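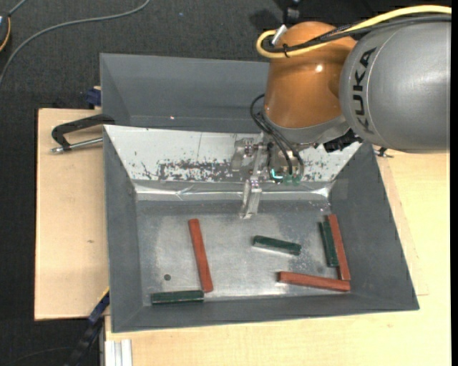
Buscamos 40 personas desconfiadas para una jornada de puertas abiertas

Taller Gritari, nave 2. Un martes de agosto, de 9.30 a 14.00 h

Plultico nos ha ofrecido una demostración de su célula de vaciado de cajones, y hemos dicho que sí con una condición: que el público lo elijamos nosotros. Llevamos años yendo a demostraciones en las que un brazo coge una pieza, la deja en otro sitio, la gente aplaude y luego hay café. Casi siempre es la misma pieza. Casi siempre está en el centro del cajón, separada de las demás, y quien hace la presentación ya sabe lo que va a pasar.

Queremos ver otra cosa. Un brazo KUKA, un cajón metálico y bloques rectangulares rojos y verdes es material de sobra para pasar una mañana haciendo preguntas incómodas. Un bloque suelto en medio no nos dice gran cosa. Nos interesa el que está pegado a la pared, el que tiene otro apretado al costado, los dos que se tocan en una esquina y no dejan sitio para meter el dedo de la pinza. También queremos saber qué ocurre cuando el robot falla: si lo intenta otra vez, si se para, si avisa a alguien o si hay una persona detrás de una cortina con un mando.

A quién buscamos

Gente que trabaje o haya trabajado con las manos en almacén, montaje, embalaje o mantenimiento. También delegados de prevención, docentes de formación profesional y alumnado mayor de edad. No hace falta saber programar. Si ha tenido que desatascar una línea a las seis de la mañana, nos interesa más su opinión que la de un folleto.

No buscamos inversores ni prensa de empresa. Tampoco comerciales de la competencia, que ya sabemos que se apuntan con el correo personal.

Qué se le pedirá

Cada participante colocará los bloques en el cajón como quiera, dentro de unas normas básicas que se explican a la entrada, y después mirará sin intervenir. Apuntará en una hoja lo que ha visto: si la pieza se cogió, si se cayó, cuántos intentos hicieron falta y si alguien de Plultico tocó algo. Haremos 100 rondas entre todos los grupos. Nos da igual que el resultado sea bueno o malo, pero lo publicaremos entero, con los fallos - eso está firmado.

Al final habrá un coloquio moderado por Rongrong Dong. Por parte de Plultico responderá Shaohua Hou, responsable de la célula. Se le ha pedido que venga sin diapositivas. Ha pedido llevar dos; estamos en ello.

Lo que ofrecemos

Una compensación de 40 euros por la mañana completa, el bocadillo y el desplazamiento en transporte público contra presentación del billete. A quien se marche antes del coloquio no se le paga. Suena antipático, pero en la visita a Grelton se nos fue media sala en cuanto paró la máquina.

Lo que no ofrecemos

Puestos de trabajo. En la convocatoria anterior varias personas entendieron que era un proceso de selección y conviene dejarlo claro. Tampoco damos certificado de formación: mirar un robot una mañana no forma a nadie.

Condiciones prácticas

Calzado cerrado obligatorio. Pelo largo recogido, sin colgantes ni pulseras. Hay cables por el suelo junto a la zona de trabajo y se circula por donde indique el personal del taller. Los bloques se colocan únicamente con el brazo parado y cuando se dé permiso. No se puede grabar en vídeo; sí se pueden tomar notas y hacer fotos durante el descanso. Plultico quería prohibir también las notas y le dijimos que no.

El taller tiene acceso a pie llano. Si necesita silla, intérprete de lengua de signos u otro apoyo, indíquelo al inscribirse.

Cómo apuntarse

Escriba a la coordinación de Gritari con la referencia 2556 en el asunto. Ponga su nombre, a qué se dedica y, en cinco líneas como mucho, qué tendría que hacer ese brazo para convencerle de que sirve para algo en su trabajo. Si la respuesta es «nada», también vale, pero explique por qué.

Si hay más solicitudes que plazas se hará un sorteo por grupos de oficio. Avisaremos a todo el mundo, también a quien se quede fuera. La hoja de observación, preparada con el equipo de Zou, se enviará unos días antes - léala con calma, y si alguna pregunta le parece tramposa, díganoslo.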